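The Good Water

My aunt left me three things: a coat I will never fit into, a debt of 23 dollars at the hardware store, and the water jar.

You'd have to have known Kırmızıgül to understand about the jar. That was her name on the stage, back when she sang in the hotels along the coast, and she liked it so much she kept it for the mailbox and the phone bill and, in the end, the stone. She drank water the way other people's aunts drank sherry. She had opinions on it! City water was "nervous." Bottled water was "asleep." The only water worth putting in your mouth came from the spring above Borusham, and it had to stand overnight in glass before anyone was allowed near it.

So when I moved up here in August with the jar belted into the passenger seat (I'd wrapped it in the coat, so the coat did get some use), the first thing I did was go looking for that spring. It's 769 steps up from the church. I know because there's a sign at the bottom that says so, put there, I think, to discourage people. I had two jugs and the wrong shoes.

Halfway up I met Ross Baird coming down. He had four jugs on a yoke across his shoulders, like something off a butter label, and he was whistling.

"You're the niece," he said.

I said I was.

"She owed me a song."

I didn't know what to say to that, so I said she owed the hardware store 23 dollars, and he laughed so hard he had to put the jugs down. Then he turned around and walked all the way back up with me, to show me which of the two spouts was the right one. They come out of the same rock, a foot apart. I'd have sworn they were the same water. He made me taste one and then the other, cupping my hands, and I said, oh yes, big difference, and he could tell I was lying and was nice enough about it.

Getting the jar filled was a whole evening's work. I washed it with vinegar, rinsed it until my wrists ached, and set it on its wooden stand with the little spigot pointing at the room. Then I poured, jug after jug, and it took everything I'd carried. I went to bed and lay there listening. I don't know what I thought I'd hear. Water doing its overnight standing, I guess.

I woke up at 13 minutes past five and couldn't wait any longer. I went down barefoot and picked out the dark mug, the wide one with the cream inside, because she always said you should be able to see your water and a dark cup hides it. The cream was a compromise between us.

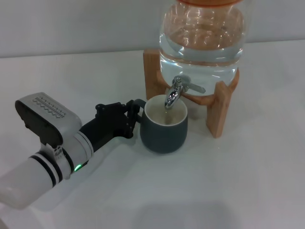 Why does water from a glass jar taste different after it stands overnight?

Mostly it has lost its chill and let go of some of the gas that was in it, and if it came from a tap, it may have lost a little of its chlorine too.

I got that out of a library book, later on, when I wanted something sensible to say to Ross. At five in the morning I didn't have any science. I had a thin little stream coming off the end of the spigot and all the time in the world to watch it. That spigot is slow. It was always slow. When I was small I used to stand there holding my cup with both hands, hopping from one foot to the other, and my aunt would sing to fill the wait. It was always the same song, something she'd picked up from a bandleader called Iteo, and it was exactly one cup long. If you wanted a second cup she sang it again, faster, to show she was annoyed.

I hadn't thought of that song in more than 13 years. And standing there I had the whole first verse, words and everything, with the funny word in it, nondo, which she told me meant "sweetheart" and told my cousin meant "turnip."

I drank it. It tasted like water. Then I had another one, and it tasted like her kitchen, like floor wax and the radio, and I had to sit down on the step for a bit.

When it was light enough to be polite I put my shoes on and walked over to Ross Baird's place. He was out feeding his hens in his slippers. I told him I'd come to settle up. I said I didn't have her voice, and I'd only remembered the one verse, and it might be about a turnip.

"Hang on," he said, and went in and got a chair.

I sang it. The hens didn't care for it. He sat with his hands on his knees and his eyes shut and when I'd finished he kept them shut a while longer.

"She did it slower," he said.

So I did it slower.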